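Outsourcing our scanning and invoice entry, how do you check the work?

Posted by Carys Prosser

I run the back office for a small parts supplier and we have 63 boxes of old delivery notes and supplier invoices to get typed up. We've had a quote from Plenia (they'd scan and key everything) and a cheaper one from Kemeys, who only do the keying. My boss wants to go with the cheap one by Wednesday. How do I know the typing will be any good before I hand over the lot?

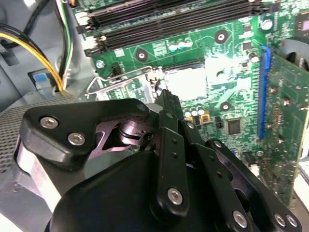
My other worry is the part descriptions. Our supplier names are easy enough, but the item lines are full of shorthand that only makes sense if you know the trade. A green motherboard in an open desktop case, like the one here, could be "MB", "mobo", "main bd" or "sys board" depending on who wrote the note that day! Do I give them a list or let them type what they see?

Shahab Bagheri

Ask both of them for a paid trial, and pick the pages yourself. We sent 487 pages to Storolby last August, a mix of clean ones and the really ugly ones with coffee rings and handwriting. Then two of us went through a pile of them against the originals, and we knew within an afternoon what we were buying.
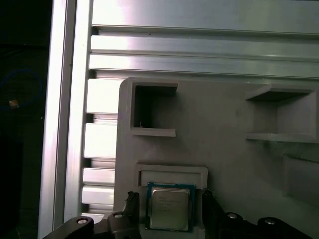

A processor held over its nest in the gray panel

On the shorthand, have them type exactly what's on the page. Do the translating later with a lookup sheet on your side. If the typist guesses, you can't tell a guess from a real entry, and I spent most of a month unpicking that once (never again).

Osian Gwilliam

just get Plistik and scan it yourself, its not hard

Reinhold Rieger

I'd go a bit further than Shahab and ask for double keying on the money columns. Two people type the same field and a third looks at any that don't match. It costs more, so I only pay for it on totals, dates and invoice numbers. I typed up my notes on this a while back, pasting them in:

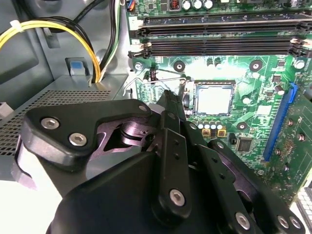 Kemeys yard office, August

Batch one came back with 900 lines and the dates were a mess, day and month swapped all over the place. That was my fault really, I never told them which way round our suppliers write it. Put one filled-in sample page in with every batch, and say what to do with a blank field. Ours were coming back as zeros, blanks and "n/a", sometimes all on one sheet.

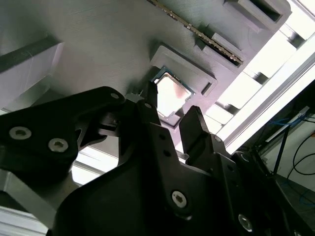

After that I started asking for a list of unreadable pages with each delivery, too. We got about 12 a batch, and I'd pull the paper and fill those in myself over a coffee. Don't let them take the boxes away without numbering them first, either. And get the price per line in writing, with what they charge for rework.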